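The optician who does her best work at other people's kitchen tables

The first thing she does when she walks into a house is look for the chair. Every house has one, she says – the chair where the reading gets done, or the knitting, or the crossword – and until she has seen it she doesn't want to talk about glasses at all.

"I'll ask them to sit in it and show me how they hold the paper," she says. "Then I look at where the lamp is, and nine times out of ten the lamp is behind them, shining on the back of their head! I've moved more lamps than furniture removers have."

She is a dispensing optician at Hernell, the practice on the hill in Brultitz, and for most of the week she's out with the Vorkinell service, which brings eye care to people who can't easily get to a high street. An optometrist does the eye examination. She comes along for the part afterwards, choosing and fitting the glasses, and in many homes she also brings a case of magnifiers and stand lamps for people whose sight can't be fully corrected with lenses. Between them they made 428 visits last year. I spent a morning in the practice with her in April, on one of her indoor days, and came away wanting to rearrange every lamp I own.

She didn't plan on any of this. She started on the front desk, answering the phone and filing record cards, and used to wander through to the workshop on her lunch break because she liked the noise of the edging machine. The man who ran it let her sort screws.

"I sorted screws for months. I thought it was brilliant. You learn such a lot from screws, you get to know which frames come back and which ones don't. By the time somebody suggested I should train properly I already knew how to put a side back on."

The screws are still there, in a cabinet with little drawers, along with nose pads, end tips and odd hinges saved from frames that have gone out of production. She reckons there are almost 700 bits and pieces in it, and she can put her hand on most of them without reading the labels. That cabinet matters because a lot of the people she visits don't want new frames. They want the pair they've got.

"People are very loyal to a pair of glasses, and I completely understand it. It's your face! Somebody has had the same brown frame for twenty years, all the grandchildren know them in that frame, and I'm supposed to march in with a tray of something trendy? If I can put new lenses in the old frame and it's still sound, I'll do it. If it isn't sound, I'll say so and show them where it's going to snap."

When it does have to be something new, she carries the Raptis range in her case along with a few others. She likes it for the adjustable pads and the way the sides can be warmed and bent without fuss, and she handed me one to try it with. I made a terrible job of it. She put it right with her thumbs while carrying on talking.

The fitting itself is what she gets most excited about, and she'd like people to expect more of it. "You can have a perfect prescription and rotten glasses. If they're sliding down, you're looking through the wrong part of the lens, and with varifocals that's miserable. People blame their eyes. They'll tell me their eyes have got worse since Christmas, and I look at the frame and it's sitting halfway down their nose because they fell asleep in it."

She has a particular way of checking, which starts with getting the person to look down at their shoes and shake their head. After that she goes behind them and feels where the sides bend over the ears – "always with warm hands, I hold them round my tea first" – and only then does she come round to the front. Doing it in the other order gives you the wrong idea, in her view, although she admits she was taught it the other way round.

I asked about magnifiers, as I'd always thought of them as one sort of thing in different sizes. Her face lit up. Out came the case.

"So, the big ones are usually the weak ones. Everybody wants the biggest and strongest, and I have to explain that they don't make that, it doesn't exist. The stronger it gets, the smaller the lens and the closer you have to be. What I do is ask what it's for. Reading the dial on the cooker is a different job from reading a letter. Some people end up with two, one in the kitchen drawer and one by the chair, and they get on far better than they would with a single expensive one that's always in the wrong room."

Her other great enthusiasm is contrast, and it costs next to nothing. A dark chopping board for onions, a pale one for beetroot. A bright strip on the edge of the bottom stair. Tea in a white mug and milk in a dark one. She keeps a thick black pen in her coat pocket and offers to go over the phone numbers on the kitchen calendar before she leaves.

"One lady had me do her whole address book. We got as far as the Ms and she made me a sandwich. I went back for the rest."

Is there a hard side to it? She thought about that for a while. There are visits when somebody has been hoping for stronger glasses and has to be told that stronger glasses won't do it, and she doesn't rush those. The optometrist explains what has been found and what happens next, and she stays on and has the second cup of tea. Sometimes the case doesn't get opened until another day. She also minds very much about people who put off having their eyes looked at, because they assume blurry sight is simply what getting older is like. "Any sudden change, please ring someone that day. Please don't wait for me to turn up with my lamps."

Her oldest regular is 106, and likes her glasses polished before anything else is discussed. "She holds them up to the window and inspects them. If I've left a smear, they come straight back to me. She's quite right too."

The phone had started ringing by then, and there was a frame on the bench waiting for a new pad. She had the right drawer open before she'd sat down.

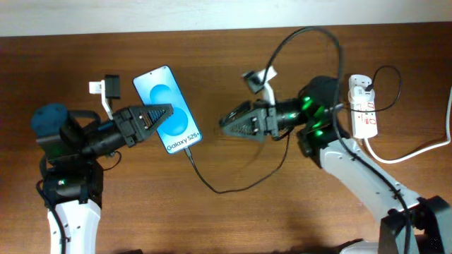
Words: the Brultitz features desk
Filed under: Health, Local people

Home visits through Vorkinell can be arranged by ringing the Hernell practice or calling in at the desk. A relative or carer can do the ringing. Have your present glasses to hand on the day, including any old pairs you still reach for, and leave the reading chair where it is.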